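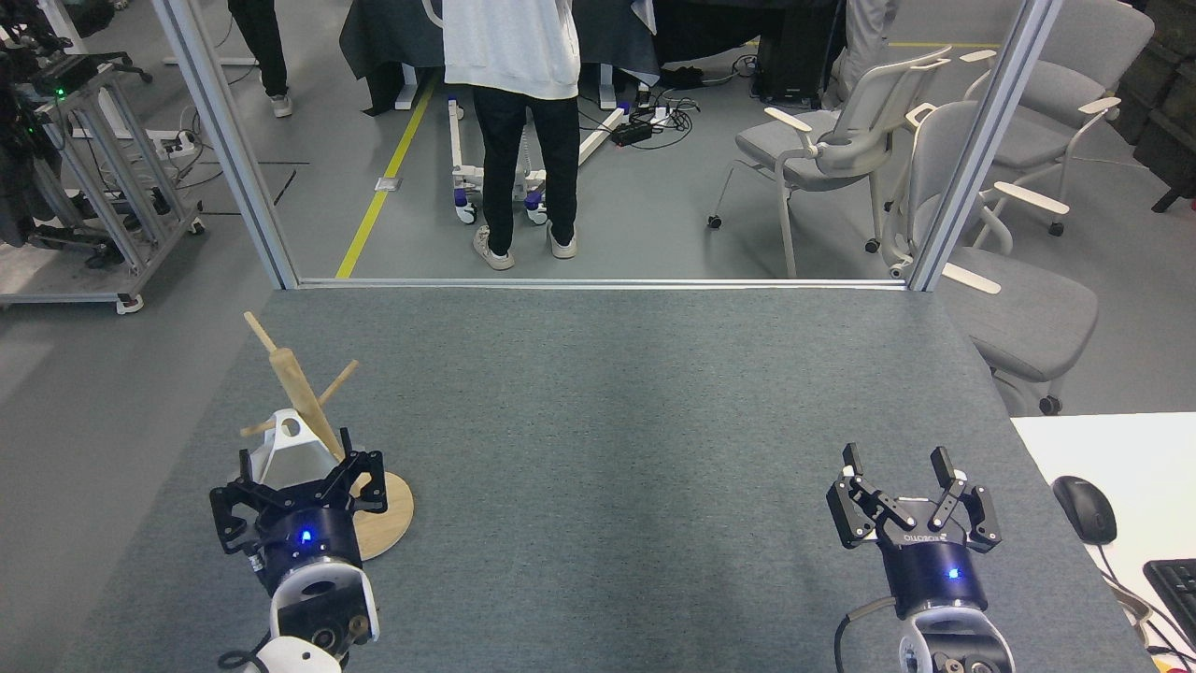 Grimshaw fit-out, progress to Sun 2 May

To: Hamish Donnelly
Re: small furnishings and worktops, Tenia grant

Quick one, full figures follow with the claim form.

Worktops. Large grey speckled top is the one we're going with. Doesn't show marks, wipes down fine. Second top still on order from Wiltalport, they now say two weeks. Chasing.

Peg racks. Light wood, round base, thick post, round pegs. Went for these over the wall hooks, you can move them along the table when you need the space. 17 in so far out of 19. Last two came with split bases and have gone back. No charge for the replacments.

Couple of people have said the posts feel top heavy if you load one side. Going to try a felt pad under the base before we spend anything on it.

Labels for the racks not done. Forkach quoted, too much, we'll do them ourselves.

Floor. Grey finish is down in the main room. Back room still the old 1905 boards, not in this phase, pls don't let anyone add it.

Money. Some $500 under on furnishings. Would like to move that to lighting if you're ok with it, need a yes in writing before I order.

Still to do:
second worktop
two racks
labels
lighting order (see above)

Next report in November unless you want somthing sooner. Invoices are in the shared folder, the Wiltalport one is missing a page, have asked.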